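2/23/19

I finally got to the tool drawer this week. It had been bothering me for months, mostly because I bought a second set of bits last year while the first set was sitting at the bottom of the drawer under some sandpaper.

Everything came out onto the big white table. The screwdriver bits took the longest. I had 58 of them spread between the drawer, a coffee can and the pocket of an old jacket. The worn ones went in the scrap bucket and 18 doubles went into a bag for my cousin in Varkden.

The bits I use most go in the green SATA holder. It has round holes along the top with small labels, and the bits stand upright, so I can find one without dumping out the whole lot. It stays out on the dark gray mat when I'm working.

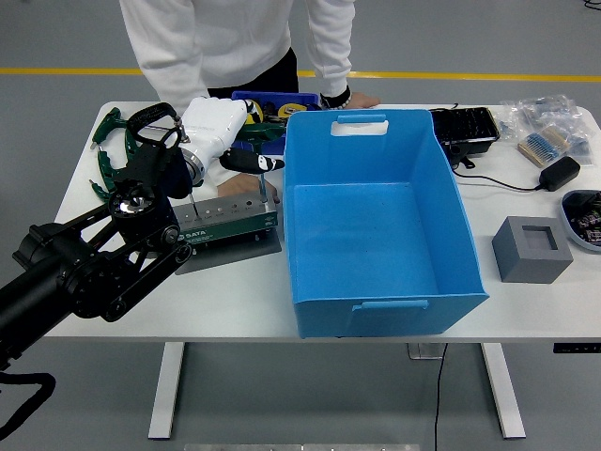 Pliers are harder. They don't stack and they don't stand up well, so I tried laying them flat in a light blue box with a handle slot in the back wall. That works for the bigger ones. The small cutters slide around in it, and I may move them to the dark blue tray - or just hang them.

I looked at a Flaltix drawer insert, too, but it was $36 and an inch too wide. The hardware store on Aquino Street has plain dividers I can cut down myself.

Still left to sort are the hex keys and a jar of wood screws. The screws will probably wait until March.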